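Through road

A through road, in the ordinary sense, is a road that people use to get to somewhere other than the place they are in. Most small towns have one, and most small towns complain about it. It is usually the oldest street on the map, and the widest, although "widest" is a generous word for what was laid out with carts in mind.

History

Through roads tend to follow whatever was easiest to walk along. The one at Trestasgate kept to the dry side of a stream that has since been put in a pipe, so the bends remain and the reason for them does not. At Pultside the road swings wide of a barn that burned down 200 years ago. Later builders respected the curve and put houses along it, and drivers have been cursing the barn ever since.

Speed and narrowing

The usual complaint is speed. The usual answer is a lower limit, painted on the road, posted on a sign, or both. Where paint fails, the road is pinched: a curb is pushed out, striped boards go up, and two lanes of traffic are left to work out their manners in the space of one. 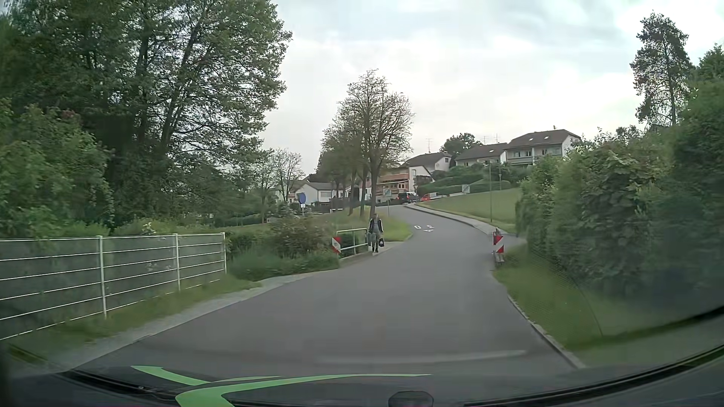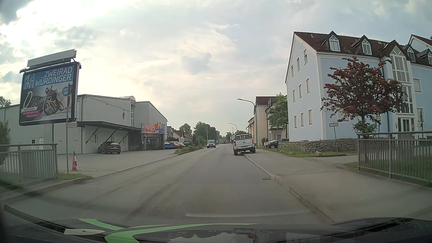
Platutby pinched its through road in June and measured the results for 15 weeks. Average speed fell from 35 to 32, a change the town newsletter called dramatic. Residents living beside the pinch point reported more honking -- a side effect the plan had not covered.

Advertising

A road full of strangers is also a road full of customers. Billboards gather near the edges of town, where land is cheap and drivers have not yet begun looking for the turn. Rules on size and lighting vary widely. Salazar bans new boards outright but lets old ones stay as long as they are kept in repair, and as a result they are the best-kept structures in town.

Bypasses

A bypass takes the through traffic away. Shopkeepers then ask for some of it back. The old road keeps its name, its bends and, as a rule, its potholes.

See also: Bypass; Main street; Traffic calming

Last edited 16 September 2018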